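## 4. Trial site and bag handling

Our report asks whether a two-finger machine can do small kitchen chores at a useful rate. The Landeg kitchen was chosen over the Drarkport shop floor for this part because it has more clutter and worse light. Scoring followed the Norkine sheet: an attempt counts only if the item is held, moved and released without a second try.

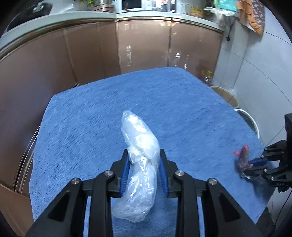
Thin plastic bags were the hardest class of item in our trials. We logged 58 attempts and scored 34 as complete. A bag has no fixed shape, so the width measured before closing says little about the width between the pads. Gathering it at the middle, with the upper part puffed out and the lower end hanging creased between the two blue pads, was the grip we adopted. Gripping at the rim gave more slips. Clear film also confused the Vondusent depth software, which often returned the surface behind the bag.

Rigid items were easier and are covered in Section 5. For bags, a person is still faster and needs no setup. Two changes are planned before the next round: softer pads and a slower closing speed.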